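What Lives Inside a Desktop Computer?

A desktop computer spends its life under a desk being kicked by feet. Grown-ups say it is thinking. Let's look at what is in there.

The power supply
The gray metal box is the power supply. Electricity from the wall is far too strong for delicate parts, so this box turns it into smaller, gentler amounts. It wears a big label full of tiny print, which almost no one reads for fun.

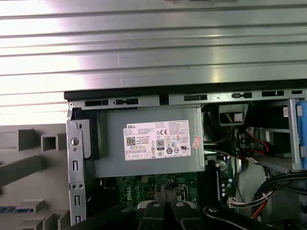 Why does a computer need a fan?
Computer parts get hot when they work, and a fan pushes the warm air away.

The outside
The case is a suit of armor, only duller. It has slots and openings so that things can be plugged in. Two round holes on this old one, green and purple, are for a mouse and a keyboard. Green is the mouse. Mice are not green, but there it is.

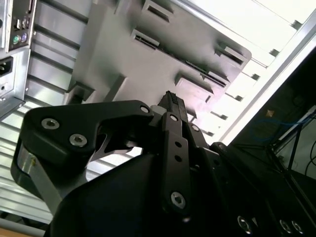 The motherboard
The big green board is the motherboard. Every other part talks through it, and it never gets a day off. Thin lines called traces carry the messages. Words are printed on it too, such as FAN_CPU – that tells you where a fan's plug goes. The yellow, black and white wires come from the power supply.

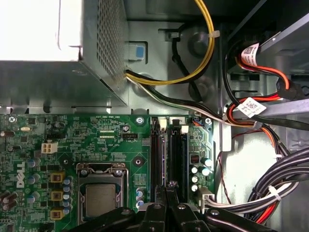

Try it at home
Draw your own motherboard with 14 parts and label each one. Please leave the family computer closed, and never open a power supply, even an unplugged one.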